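## Notes from the Wullside shop: new pads, same old arm

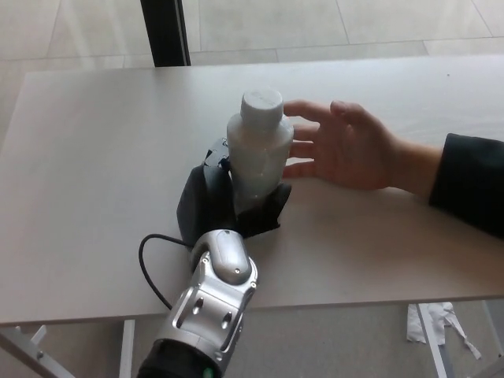 *The gripper on its bottle, with a hand ready on the right.*

I've been putting off the finger pads on our arm since June, and this month I ran out of excuses! The old black ones had gone shiny, and a shiny pad lets a bottle creep. According to the log they'd done 3,480 grips, so no complaints from me.

Swapping them is easy enough (two screws a finger, and please don't lose the little washers like I did). What eats the afternoon is the setup after. I close the fingers on nothing, zero them, then bring the force up one step at a time on a capped plastic bottle until it holds without denting. We landed on 13 this time, down from whatever I'd scribbled on the last sheet – I think it says 18 but it could be a 13 too, my handwriting is awful.

While I was in there I went over the wrist screws and gave the cable a good look from end to end. It needs a big lazy loop at the side, so leave it that way! If you tie it down tight it tugs when the wrist turns.

Keep a hand near the bottle for the first few holds after any pad change. The spare pads from Harix are in the drawer under the vise, six left, and the Pladville folks are welcome to a pair if theirs are slipping too.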